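Gerix @gerix
November 9, 2024

1/ Notes on hard water and kettles, after a month of testing at home. Dry stuff. Mute the thread if you don't care about limescale.

2/ Scale is mostly calcium carbonate. Calcium and bicarbonate stay dissolved in cold water. Heat the water and carbon dioxide leaves, the balance shifts, and carbonate drops out on the hottest surface it can find. In a kettle that is the element or the base plate.

3/ Hardness on US test strips is given in grains per gallon. One grain is 17.1 mg/L as calcium carbonate. My tap reads 19 grains, which is very hard by any chart you pick. The old apartment read 5.

4/ Boiling does not remove all of it. Only the part paired with bicarbonate (temporary hardness) comes out. Calcium paired with sulfate or chloride stays put and goes into your cup.

5/ The white film on black tea is related. Calcium, bicarbonate and tea compounds form it at the surface. A squeeze of lemon clears it. So does softer water.

6/ Descaling: citric acid, 13 grams in 1000 mL of water. Heat until warm, switch off, leave 20 minutes, pour out, rinse twice. Don't boil it hard. Hot concentrated citric acid on heavy scale can leave calcium citrate, and that is slow to shift.

7/ Vinegar works too. It smells, and the smell hangs around in plastic lids. Never mix either acid with bleach.

8/ Pitcher filters: the usual cartridge swaps calcium for hydrogen ions, so the water comes out slightly acidic. Capacity falls quickly at my hardness. I log strip readings and change the cartridge when the number climbs, and ignore the timer on the lid.

9/ Wood tables and hard water: a drip that dries leaves a mineral ring on top of the finish. Wipe it with a damp cloth first, then dilute vinegar on a small hidden spot before you touch the rest. I keep a mat down.

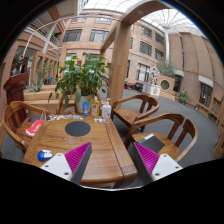

Photo: Collilum / Wong

10/ Salt softeners trade calcium for sodium. The kettle stays clean. If you're on a low-sodium diet, run an unsoftened line to the kitchen tap.

11/ Someone asked about the magnetic clamps. I ran one on the supply pipe through October. Strip readings before and after the clamp were identical. Scale in the kettle looked the same to me. I took it off.

12/ Strip log is on the Brurno page. Next up is the shower head, same acid, longer soak.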